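# 客厅里的那只垃圾桶

星期二晚上八点多，一天的事情差不多做完，客厅往往是家里最乱的地方。厨房有水槽和台面，用过的东西总要洗；卧室关上门就算了。客厅不一样，吃零食、喝饮料、换衣服、躺着看手机，全在沙发前后那几平方米里发生，东西也就留在那几平方米里。

这篇文章谈的是一件小事：铺了地毯的客厅，怎样在睡觉前收拾干净，需要什么，先做什么，后做什么。用到的东西很少，一只小圆桶，一个黑色垃圾袋，一只装脏衣服的篮子。吸尘器放到最后，很多晚上用不着。

## 桶放在哪里

多数人家的垃圾桶贴着墙，或者塞在柜子和沙发之间的缝里。平时这样放没有问题，不挡路，也不显眼。收拾的时候，应当先把它拿出来，放到地毯中间。

道理很简单。散在地上的东西，离墙角有远有近，来回走一趟要七八步，捡五样东西就是四十步。把桶放在中间，站着转个身，弯腰，扔进去，再转身。腰不好的人对这个差别很敏感。
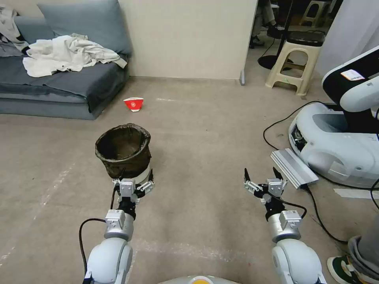 桶不必大。客厅里产生的垃圾以纸杯、包装袋和纸巾为主，体积不小，分量很轻，一只小圆桶装一两天足够。桶太大，人就不愿意天天倒，果皮和没喝完的饮料留在里面，第三天开始有味道。本刊编辑部用过几种尺寸，最后留下的都是能单手提起来的那一类。

形状上，圆桶比方桶好套袋子，方桶比圆桶好靠墙。假如桶要经常搬到中间去，选圆的。底部要稳，铺地毯的房间尤其如此，绒毛软，轻的空桶被裤脚带一下就会倒。逛Grundo这类家居店的时候，可以把样品放到店里的地毯上推一推，看它晃不晃。

## 袋子要翻边

套袋子这件事看起来不用教，做得马虎的人却不少。常见的做法是把袋子抖开，往里一塞，边缘搭在桶口上就完事。扔进去两个纸杯，袋口滑下去一半，后面的垃圾就落在袋子和桶壁之间，倒的时候要伸手去掏。

正确的做法是把袋子完全撑开，底部按到桶底，再把袋口往外翻，沿着桶口折下来一圈，至少盖住手掌那么宽的一段。折好以后把里面的空气压一压，否则袋底鼓着，占掉一半容积。袋子比桶大一号时，多出来的部分可以在桶的背面打一个结，收紧。

颜色随意。黑色袋子看不见里面的东西，放在客厅比较体面；透明袋子方便分类，适合需要在楼下投放点检查的小区。厚度倒是要留意，太薄的袋子遇到带棱角的包装盒会破，漏出来的糖水滴在地毯上很难处理。

## 先捡会漏的

地上的东西可以分成两种，会漏的和不会漏的。纸杯、饮料罐、酸奶盒属于第一种，包装纸、纸巾、撕下来的标签属于第二种。先捡第一种。

倒在地上的杯子，不要急着竖起来，也不要捏。先看杯口下面的地毯有没有变深，用手背碰一下。干的，直接扔；湿的，托着杯底平着拿开，再用厨房纸按压。只按，不擦。来回擦会把液体推进绒毛根部，面积也会变大。含糖的饮料按干以后，用拧干的湿布再按两遍，最后用干布吸一次，这一步省了，过几天那块地毯会发硬，还会比别处更容易沾灰。

杯子里如果还剩冰块或者饮料，倒进水槽再扔。袋子里积了水，提下楼的路上总有几滴落在楼道里。

第二种垃圾可以沿着一个方向捡，比如从墙边往桶的方向走，一路收过去。零食包装袋内侧有油，捡的时候捏住外面，袋口朝上。碎屑已经掉出来的，先不管，等最后一步。揉成团的纸巾容易粘绒毛，捡起来以后看一眼下面有没有留下白色的纸屑。

## 沙发上的布

沙发是另外一摊事。扶手上搭一件，坐垫上堆一件，靠垫后面也许还夹着袜子。衣服不占地面，人们常常把它留到第二天，第二天又往上加一件。 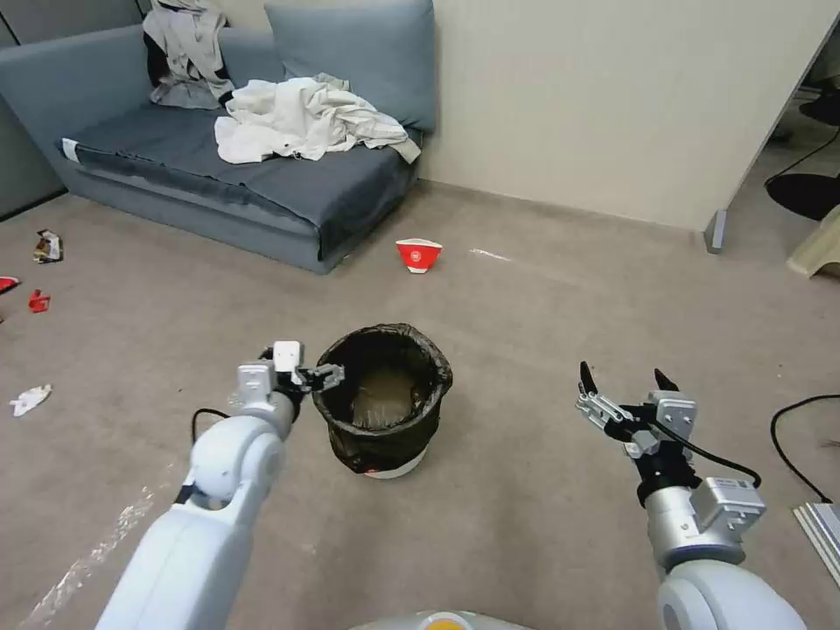
*桶口翻好了边，纸杯和包装纸还在地毯上，沙发上的衣物还没有收。*

收衣物的时间应当排在捡垃圾之后，手上沾了糖水或者油，先洗手再碰浅色布料。衣服拿起来抖一下，口袋摸一遍，然后只做一个判断：洗，还是挂。很多人会给自己留第三个选项，叫“还能再穿一次”，沙发上的衣服大半属于这一类。可以在卧室门后装两个挂钩，专门挂这种衣服，挂满了就洗。挂钩的数目不要再加。

薄毯和床单大小的布，两个人折最快，一个人的话就在沙发上折，对折三次，搭在靠背一侧。折完以后把靠垫拿开，看坐垫和靠背之间的缝，硬币、发圈、遥控器的电池盖通常都在那里。靠垫拍两下再放回去，竖着放比平放不容易塌。

灰蓝色、深灰色的沙发面料，浅色线头和宠物毛很明显。用粘毛滚筒从坐垫的里侧往外侧滚，一个方向，滚到边上撕一张。戴一只橡胶手套用手抹，效果也差不多，还省纸。

## 地毯的最后一步

大件都捡完以后，蹲下来从侧面看一眼地毯。站着看是干净的，蹲下来能看到薄纸条、瓜子壳、薯片碎。灯光从侧面打过来更清楚，有落地灯的话可以利用。

米灰色的地毯耐脏，原因在于灰尘的颜色和它接近，也正因为这样，清洁的间隔容易越拖越长。建议每周吸两次，靠近沙发的一块每次多走一遍。吸尘器的刷头顺着绒毛推一次，再逆着拉一次，动作慢一点。推得快，表面看着平整，根部的沙粒没有出来，时间长了会把绒毛磨断。

墙脚和门挡周围是刷头够不到的地方，换扁嘴吸。没有扁嘴，拿一把旧牙刷把灰扫出来，再用大刷头吸走。

## 一次记录

九月，编辑部在Branby的一套出租公寓里做过一次简单的记录。房子的客厅铺满地毯，一张布沙发靠墙，垃圾桶原先放在门边。住在里面的两个人照平常的习惯生活，连续2周，每晚睡前收拾一次，用手机计步。

第一周桶不动，从沙发到门边来回走，七个晚上加起来是2,895步。第二周把桶搬到地毯中间，收完再放回去，步数明显少了，两个人都说弯腰的次数没有变，走动的烦躁没有了。14个晚上里，他们一共从地上捡了44件东西，纸杯和零食包装占了大多数，其次是纸巾。

这个结果只说明这一套房子的情况。家里有小孩或者宠物的，数量会大得多，需要先把玩具单独收进箱子，再开始捡垃圾。

## 倒还是不倒

每晚倒一次最省心，不过袋子只装了三分之一就扔，有些浪费。可以按内容决定：里面有食物残渣或者沾了饮料的杯子，当晚倒；只有纸和塑料包装，留到第二天。

提袋子之前，先把翻出来的边收回去，捏紧，转两圈，再打结。袋子提出来以后看一眼桶底，有水迹就用纸擦干。桶底可以预先放几个叠好的备用袋，取走一个，下面还有，不用去厨房找。桶身每个月用洗洁精刷一次，倒扣着晾干。

Van Rooij和Britgate的货架上都能找到带底圈的小圆桶，也有外面包一层布的款式，放在沙发旁边好看一些。布面的清洁要麻烦一点，买之前看清楚外套能不能拆下来洗。不能拆的，放在远离餐桌的一侧。

收拾完毕，桶放回墙边，脏衣篮提进洗衣间。整套做下来大概一刻钟，地毯上有湿的地方要再加几分钟，等它干透以前，先不要把靠垫或者衣服放在上面。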